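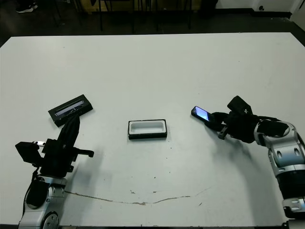 Myroslav Fedoruk asked, in a comment on the previous report, whether the handling rules would still be followed once the people who wrote them had gone on to other work. The question was put to the project team at Skotinska in March, and this report is arranged around the reply.

Progress report to the Gondal Fund
Project: Shared handling rules for two-arm packing cells
Lead partner: Skotinska
Partners: Womolard, Brollow

1. Status

The project is on schedule in two of its three work areas. The draft rules were issued to both partners at the start of the reporting period and are now in daily use at Skotinska. Womolard has adopted them with one local change, described in section 3. Brollow has begun operator training but has not yet started supervised runs.

A total of 2,106 runs were logged under the draft rules. Of these, 622 were stopped before completion. A stop is not counted as a failure. The rules require the operator to stop a run whenever a part is gripped outside its marked zone, and the team takes the number of stops as evidence that the requirement is being applied.

2. Content of the rules

The draft contains 18 rules. Those that have raised the most questions from operators are given in the wording now in force.

Rule 4. Before a run begins, the operator confirms that both arms are in the rest position and says so aloud to the second person present.

Rule 7. Only one arm may be inside the shared zone at a time unless the task sheet names a two-arm step.

Rule 9. Items with a glass face are held by the long edges. Grip force is set from the task sheet and is not adjusted during a run.

Rule 12. A lid and its base are treated as separate items, each with its own start position on the task sheet.

Rule 15. After any contact between a gripper and the table, the run is stopped and the fingers are inspected before work resumes. 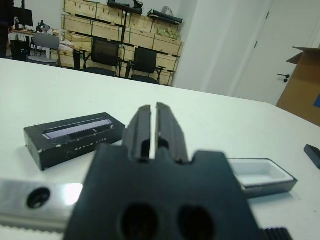 Photo: Skotinska project team

Rule 12 was added during this period. Earlier task sheets listed a box as one item, and operators at the two sites placed its parts differently. Results from the two sites could not be compared for that task, and 49 runs were withdrawn from the record. The task sheets have been reissued.

3. Departures from the plan

Womolard asked to be released from the spoken confirmation in Rule 4, on the grounds that its work area is too noisy for it to be heard. A hand signal has been accepted for that site only. The team will decide before the next report whether both methods should appear in the final text.

Supervised runs at Brollow were delayed by the late arrival of guarding for the work area. The guarding is now in place. No additional funds are requested.

4. Reply to the comment on continuity

Each rule now has a named role responsible for it, and the role is attached to a post at the site. New operators are assessed on the rules before working unsupervised, and the assessment is repeated after six months. Nearly all current operators at Skotinska have passed the first assessment. The team accepts that this does not fully answer the question and will report the results of the repeat assessments when they are available.

5. Next period

Brollow will begin supervised runs. Skotinska will circulate a revised draft of Rules 7 and 9 with clearer wording on two-arm steps. Womolard will review the stop records from both active sites and submit its findings to the Fund with the next report.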